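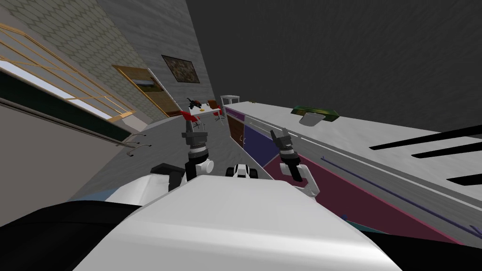
*Page last changed: 13th September*

# About Tiltia

Tiltia helps small companies and schools to plan the purchase of robots. We do not sell robots and we take no commission from the makers. Our customers pay us for a plan and a budget, and afterwards they buy where they want.

The company was started by Teodora Kadrić and Edin Delić, who worked before in the purchasing department of Zevico. They saw there many times that the price of the machine was discussed for weeks, and the price of everything else was discovered after the delivery.

## How we work

Before a customer orders a robot, we try the job in simulation. We build a room with furniture, put a two-armed robot in it and look at the practical questions. Can it pass between the table and the kitchen counter? Can the grippers reach the countertop? The rooms have doors, chairs and a window like a normal home or staff kitchen, and the colors are simple so that we can tell the cabinet doors from each other in our notes.

A simulation does not replace a visit. Kastriot Nikolaidis makes the visits and measures the doors, the floor and the electrical connections.

## What is in the budget

Each plan has separate lines for:

- the robot and its grippers
- spare fingers and other wearing parts
- changes to the room
- training of the staff
- service after the guarantee has ended

A basic plan costs 3,000 euros and is ready in 21 working days. If you decide in the end not to buy, the price of the plan is the same. Larger sites receive a separate offer.

## Our people

Teodora and Edin lead the company. Gavin Semple prepares the simulated rooms. Bleddyn Lloyd checks the supplier contracts and answers most of the telephone calls. We are still a small office, and in March we usually cannot accept new work, as many schools close their budgets then.

For a first talk, please write to us with the floor plan of your room, if you have one. A drawing by hand is also fine.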